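Subject: Re: [Stonia-residents] Station opening hours, and who is in charge now?
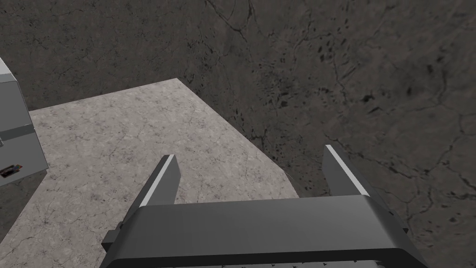 Grey marble-patterned tabletop over a darker stone floor (computer render)

Hello all,

Sorry for the slow answer, I've been away at my sister's and only caught up with the list last night (with a very large pot of tea!).

Someone wrote:

> Does anybody know what's going on at the police station
> in Okano Road? I went down at half past five to hand in
> a purse and the front desk was shut. The notice still
> says open until seven. I've also heard the inspector has
> been moved to Cakville and there's no replacement. Is
> that right, or is it just pub talk?
>
> Also, has the council said anything? I can't find a word
> about it on the website.

It's partly right, as far as I can tell. I was at the November council meeting, and the deputy mayor read out a short statement. The inspector has gone to Cakville on a temporary posting, and the sergeant is covering in the meantime. No end date was given. Somebody in the second row asked whether there had been a complaint, and the deputy mayor said it was a staffing matter and moved on to the bus shelters, on which we then spent the best part of an hour.

The desk hours have changed too. It now closes at 4 in the afternoon, and the old notice should have come down weeks ago. I rang the non-emergency line about it and the woman I spoke to was lovely, but she had the old hours on her screen as well, so goodness knows. If you've found something after hours, the library will take it and pass it on the next morning. I did that with a set of keys and they gave me a little slip.

The petition to bring the evening desk back is doing rather well, by the way. It had 3,108 names when the meeting started and you only need 500 for the council to put it on the agenda, so it will have to be debated next time. Paper copies are at the library and at Heiskanen (the bakery end, by the till). Please don't sign both, they do check!

One more thing: the number 13 bus is stopping on the far side of Okano Road while they dig up the pavement, so leave yourself a few extra minutes if you're coming to the meeting. It starts at half past seven, upstairs, and the lift is working again.

If anyone took better notes than me, do please correct the above. My pen gave up halfway through the bus shelters.

Best wishes to all

Comments

Thanks for this, very useful. The notice was still up this morning.

Is the library taking bikes as well? There's one been leaning on our hedge for a fortnight.

I asked them that, no bikes. You have to ring it in and they send a van.

Signed at the bakery. Had to ask for a fresh sheet!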